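Vellitz Intake for Street Outreach: A Review After One Winter

2025-03-07

Our outreach program switched to Vellitz in January, after several years of keeping client notes in a shared spreadsheet and a stack of paper forms. Vellitz is a tablet app and web dashboard for homeless services: intake, consent forms, shelter referrals, supply requests and case notes. It is sold by subscription, per worker. We pay $28 a month for each seat and have 18 seats, split between the day teams, the night van and the two people who staff the front desk at the drop-in center.

We looked at one other product, Mosteo, before signing. Mosteo has better reports and a cleaner calendar, but it needed a live connection for every screen. Much of our work happens under overpasses and along the creek, where the signal comes and goes, so that settled it.

Setup

Setup took nine working days. Vellitz charges a one-time fee of $928 to import old records, and we paid it. The import brought over names, birth dates and contact notes correctly. It did not bring over the dates on our old consent forms, and we had to enter those by hand. Support told us the date column was in a format the importer skips. It would have been good to hear that before the import, and the setup guide still doesn't mention it.

Training was two video calls of an hour each. Nazar Dmytriv, who runs the night van, missed both and learned the app from a coworker in one shift.

Intake

The intake form is the best part of the product. Our paper form ran to six pages. In Vellitz a worker can save a first contact with only a name or nickname, a location and one note, then fill in the rest over later visits. Many people don't want to answer questions about income or medical history the first time they meet you, and the app doesn't force it.

The form works fully offline. Records are stored on the tablet and sent when it finds a connection. We have had two sync conflicts so far, both when two workers edited the same person on the same night. The app kept both versions and asked us to choose, field by field. It was slow but nothing was lost.

Text size can be set per user. The screen is hard to read in direct sun at any setting.

Referrals

This is where I would ask questions before buying. Vellitz lists open shelter beds only for shelters that also use Vellitz or that update a free web page the company gives them. In our county three shelters do this. The others still have to be called. Séverine Pichon at our front desk keeps a printed phone list taped next to her monitor, same as before.

When a shelter is on the system, the referral is quick. You pick the bed, attach the consent form and send it, and the shelter has thirty minutes to accept. Referrals that expire go back to the worker with a sound alert, which can't be turned off. -- Our night team has asked for a silent option and was told it is planned.

Supply requests

The supply module is basic. You make a list of items, set a low level for each, and the dashboard turns the line yellow when you get there. Workers subtract what they hand out at the end of a shift.

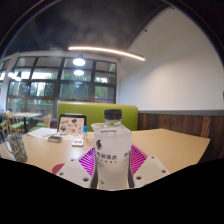

There is no barcode scanning and no way to record a lot number or an expiration date, so we still track hand warmers, food and first aid items separately. The item list is capped at 225 lines, plenty for a program our size but probably tight for a food pantry.

Reports and privacy

Monthly reports for the city contract used to take me most of two days. The first one out of Vellitz took a morning, and I expect the next to go faster. You can't change the order of the columns, so I still paste everything into the city's template.

Access can be limited by role, and every time someone opens a record it is logged. Case notes can be locked to one worker and a supervisor. Prasert Boonchu, our case manager, uses this for anything related to domestic violence and has had no trouble with it. Exporting all your data costs nothing, which I checked in the contract before we signed.

Support

Phone support is weekdays only. Email gets an answer the same day, usually a useful one. For a program with a night shift the hours are a real gap -- we lost one evening of shared notes when the dashboard was down and there was no one to call.

Verdict

Good for small and mid-size outreach teams that work offline. Ask how many shelters near you are connected, and check your consent dates before you pay for the import. We are renewing for a year, with the supply module left off.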